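About the Ludar Center

Who We Are

The Ludar Center for Applied Automation is a teaching and demonstration facility in Clalatville. It offers instruction in robot handling and assembly to adult learners, technical staff from local employers, and high school students in their final two years. The Center was founded by Zubaida Ansari, who continues to serve as its director, and is governed by a board that meets each quarter.

Our teaching rests on supervised practice. Learners spend the first part of each course at the bench with hand tools, and they are introduced to the robot stations once they can complete the same assembly themselves. Classes are limited to 20 learners.

Our Facilities

The Center occupies 3,206 square feet on the ground floor of the Naqvi Building. The space includes a classroom, a parts room, a small library, and the demonstration floor, where our 4 stations are located. The main entrance and all teaching areas are accessible by wheelchair.

The Annual Open Day

Each March the Center opens its doors to the public. The Open Day began as an evening for the families of enrolled learners and has since become the largest event in our calendar. Attendance at the most recent Open Day reached 300, and included employers, teachers, and residents of the surrounding neighborhoods.

Doors open at 10 a.m. with a welcome from the director. Guests are then taken to the demonstration floor in small groups. The two-arm assembly station is the first stop on the tour. Work at this station centers on a white plastic stand made up of a base and upright poles, placed on a black cloth. 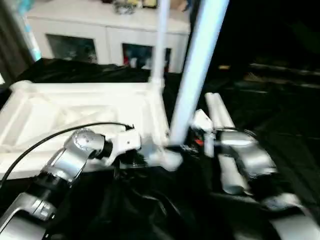

Fahad Mohmand, who leads instruction on the demonstration floor, introduces the session and explains the safety rules that apply to visitors and staff alike. Guests are asked to remain behind the marked line while the arms are powered and to hold their questions until the operator has signaled a pause. Each session lasts 20 minutes.

The stand was chosen for public demonstrations on the advice of Kevin Duggan, our curriculum lead. Most guests have put together something similar at home, and they can judge for themselves which parts of the job call for care. Lining up a pole with its fitting is a simple matter for a person with two free hands. It asks a good deal more of a machine, and our instructors speak openly with guests about attempts that fail. A session is not restarted or shortened when a part is dropped.

Groups from schools receive a printed worksheet in advance, prepared by Zarmeena Sial of our education office. The worksheet asks students to plan the order of assembly before they arrive. During the session they compare their plan with the one used at the station, where both arms work close to the base and further lengths of pipe are laid out on the dark covering to the right.

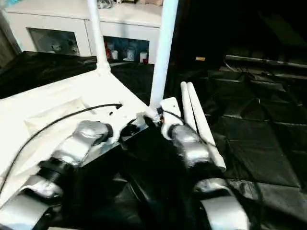

Visiting the Center

Group visits outside the Open Day are arranged through our visitor office, headed by Zarmeena Niazi. Schools, employers, and civic groups are welcome to apply. Requests should state the size of the group, the ages of any students, and any access needs. Groups of students must be accompanied by a teacher or other responsible adult at all times.

Demonstrations are offered in the morning only. Photography is permitted from the visitor area. Bags and coats are to be left in the classroom.

Our Partners

The Center receives support from Esska, which contributes to our bursary fund and offers work placements to learners who complete the advanced course. Employers interested in hosting a placement or in sending staff for training are invited to write to the director's office.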